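The Stallwood Workroom: Floor, Ceiling, Shelves

The workroom at Stallwood is on the second story over the old shipping door. It is 663 square feet, and for years it held the overflow from the shop downstairs. In May we started turning it back into a room people could work in. This page goes through the job in order. The notes are by Elvia Jaramillo, with corrections from Tiburcio Trujillo, who did most of the floor.

Before

The room from the stair door. Carpet tile everywhere, glued down, in two shades that were never meant to go together. The radiator still had its old cover on.

The long wall. Those cabinets came with the building and were screwed to the studs in more places than they needed to be. We kept the doors and got rid of the boxes.

Boxes on the landing. Everything that had been stored in the room was moved here first, then down to the back hall. Sarahí Medrano put a sheet of paper on each one with the contents and the shelf it came from.

Floor

First corner up. The carpet tile came off in strips with a flat scraper. The glue stayed where it was.

Brown boards under the glue. They run the long way, window wall to stair wall. Tiburcio expected plywood and was pleased to be wrong.

Scraping. This took longer than any other part of the job. Heat gun on low, four-inch scraper, change the blade when it starts to skip. Keep the windows open.

A patch by the radiator. An old leak had gone through several boards. The replacements came out of the closet, where the floor would be covered by shelving anyway, so the age and the width match.

Nail heads. Every one was checked and set below the surface before sanding. If you do this yourself, go over the floor on your knees with a putty knife held flat. You will feel the ones you can't see.

First pass with the drum sander, 36 grit. Citlali Figueroa ran it with the grain and kept it moving. There is one dip near the closet from the moment the cord caught. It is under a table now.

Edges. The small sander gets to within an inch of the baseboard and the rest is by hand. Kylie Donnelly did the corners with a scraper and a lot of folded sandpaper.

Finish going on. We used Vindness floor oil in the plain tone, two coats, wiped back. A sample board with a darker tone is hanging in the stairwell if you want to compare. The vote was not close.

Ceiling

Stains over the window. These were old. The roof was fixed before we had the building, but the marks had never been sealed and they came through every coat of paint anyone put on them.

Crack along the center joint. Opened up with a utility knife, taped, three thin coats of compound. The ladder in the middle of the room stayed there for most of a week.

Primer. Stain blocker on the marks first, then the whole ceiling. It looked finished at this point and was not.

White, flat, two coats. The old color was a cream that had gone yellow in the area near the stair door. The room is a good deal brighter with the same lamps.

Shelves and tables

Uprights on the long wall. Each one is screwed into a stud. The spacing is uneven for that reason, and the shelves were cut to suit.

Shelf boards in the yard. Pine, bought from Cuautle, sanded and oiled outside on sawhorses. We did them in two batches to keep a dry set ready to go up.

Old cabinet doors, new use. Four of them became the top of the sorting table. The hinge holes were plugged and then covered with a thin sheet of hardboard.

Bins. We sorted hardware by type first and by size second. Sarahí moved the wood screws twice before settling on the low shelf by the window, where the light is better.

The thread drawers. They were downstairs for years and most of the labels had fallen off. Kylie relabeled them in pencil so they can be changed.

Paper and flat stock. Stored on edge in a rack Tiburcio built from the leftover pine. Heavy sheets go on the left. Please keep it that way, because the right side has a lighter foot.

Costs

People have asked, so: materials for the whole room came to $1,439, with the floor oil and the shelf boards making up most of it. The sander rental is in that number. Our own hours are not. Nothing was spent on tools beyond scraper blades, a new cord for the small sander and two work lights from Premovach that have since moved downstairs.

Still to do

The baseboard on the stair wall is cut but not nailed. The radiator cover is in the yard being stripped and may turn out not to be worth the trouble. There is also a squeak in the boards by the door, and we have been through 56 trim screws trying to cure it from above. The next attempt will be from below, through the hall ceiling.

If you use the room, wear soft shoes or felt pads on anything you drag. The oil marks more easily than varnish does, but a mark can be rubbed out with a little more oil and a rag. Spread the rag flat outside to dry when you are done. 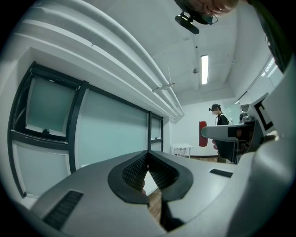 For bigger scratches, tell Tiburcio before doing anything to them. He keeps a jar of the sanding dust for filler, and there is a half can of the floor oil on the bottom shelf by the closet. Put the lid back on tight and write the date on the tape.

Page updated September 20, 2026

Contact Stallwood | © 2026 Stallwood Workroom | Back to top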